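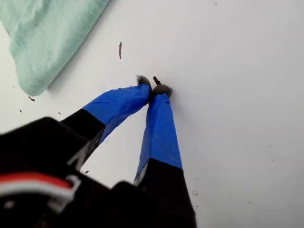 To: Trilis Fellowship discussion list
Subject: Re: Reading through the Psalms together
Date: December 2022

Dear all,

I've been meaning to answer this since it came in, and then the choir supper got hold of me and there went the week. Let me put the message back in front of everyone, as I know a few of you only get the digest.

> Would any of the other congregations like to join us in reading
> the Psalms straight through, starting after the new year? At
> Gimton we tried it once with a chapter a night and most of us
> fell off somewhere near Psalm 41. We'd like to go slower this
> time. Also, does anyone have a set of the large-print psalters
> we could borrow? We used to have one and can't find it.

Yes, please, count Pestum in! I asked after worship and had more hands go up than I expected, including several folks who don't usually come to anything on a weeknight (you know how it gets out here once it's dark by supper). We would be glad to go slower. Two psalms a week would suit us very well, one read aloud when we meet and the other at home, and when we get to 119 I think we should just let it take as long as it takes. My grandmother read it over a whole Lent and said it was still too fast.

As for falling off at 41, I wouldn't feel bad. That's the end of the first book, after all, so you did finish something — and it closes with "Amen, and Amen," which sounds to me like permission to stop and have some pie.

Now, the psalters. We don't have large print, but I believe the church at Nicholas does, or did in April when we were over there for the hymn sing. They were on the low shelf by the side door, dark red covers. Could somebody from Nicholas take a look? If they turn up I can drive them over to Gimton, as I'm going that way for my sister's anyhow.

One question back to you. Which translation were you thinking of? Our older members know the King James by heart and will say it under their breath whatever is being read, and I find that rather lovely, but it does make a muddle if the rest of us are on something newer. I'd be happy with either one. We also sing number 731 in our hymnal as a setting of the 23rd, and I could bring copies if you don't know it.

Let me know about a starting date and I'll put it in our bulletin.

Peace to all of you,
the Pestum clerk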